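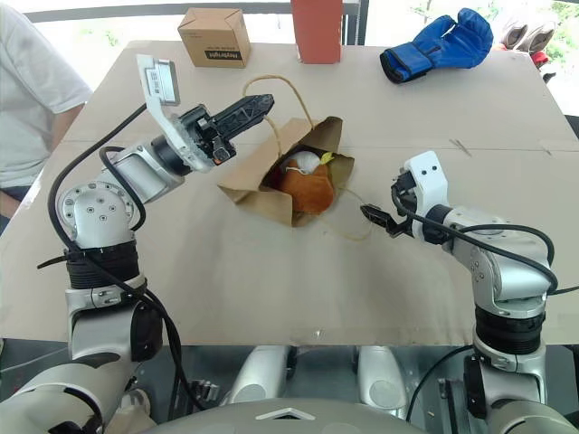 By the Sidum newsroom
November 20, 2024 | Robotics | Comments (1)

Two-armed robot learns to pack a shopping bag, mostly by being told what it did wrong

The paper shopping bag has resisted automation for a long time, mainly by falling over. A research group at Prasovo reported this week that it has a method for dealing with that, and that the method needs a good deal less human patience than the usual one.

The usual one goes like this. A person steers the robot through a task, the robot's cameras and joints record everything, and a program is trained to copy the result. For a stiff plastic bin this works nicely. For a paper bag it takes a very large pile of recordings, because a paper bag is a slightly different object every time anyone touches it. Push on one side and the opening closes. Let go and it may open again, or it may not, depending on how it feels about the crease.

Prasovo's approach, called Kivi, starts with a smaller pile. The team recorded 682 demonstrations of bags being opened, stood up, loaded and unloaded, then let the robot try for itself while a person watched. When an attempt started to go bad, the person took over, fixed it, and handed back control. Only the few seconds around each rescue were added to the training set. The good parts, the researchers say, were teaching the robot very little it didn't already know.

A comparison program was trained the traditional way on 2000 full demonstrations. According to the group's write-up, Kivi matched it on loading a bag and did clearly better on the job of getting a tipped bag back on its base, where the comparison program had a habit of pressing down firmly on the side and waiting for things to improve.

The other half of the work is about where the robot looks. Each arm has a camera near the wrist, and there is another at the head. Early versions treated all the views as equally important, which meant the robot would sometimes follow the head camera's opinion of a handle while a wrist camera was practically touching it. Kivi learns to shift its attention as the gripper gets close. Handles remain the weak point. Rope and twisted paper both like to wander in front of the opening at the last moment, and a gripper finger that goes through a loop it didn't notice tends to bring the whole bag along on the way out.

The objects used in the trials were the sort of thing one finds at the bottom of a closet: a plush toy, small cardboard boxes, a boxing glove. The write-up calls this "household variety." Soft things turned out to be forgiving. Boxes were worse, as a corner that catches the rim will fold it inward, and the robot then has to decide whether it is looking at a bag or at a wall.

Speed is not yet a selling point. A single item takes the robot up to 30 seconds to place, and the group allows 10 attempts at righting a fallen bag before it calls the run a failure. Shoppers in a hurry will want to keep their own arms for now.
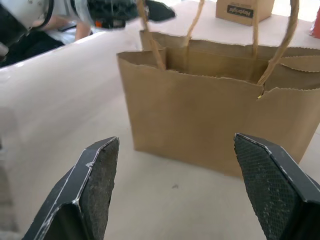
Ellora wrote in the comments that the rescues are the part she would like to see more of, and asked whether the result depends on having the same person step in every time. "One careful operator and one jumpy one would give you two different robots," she added. The write-up doesn't say how many people did the rescuing. Prasovo plans to release the Kivi recordings in March, with the failed runs included.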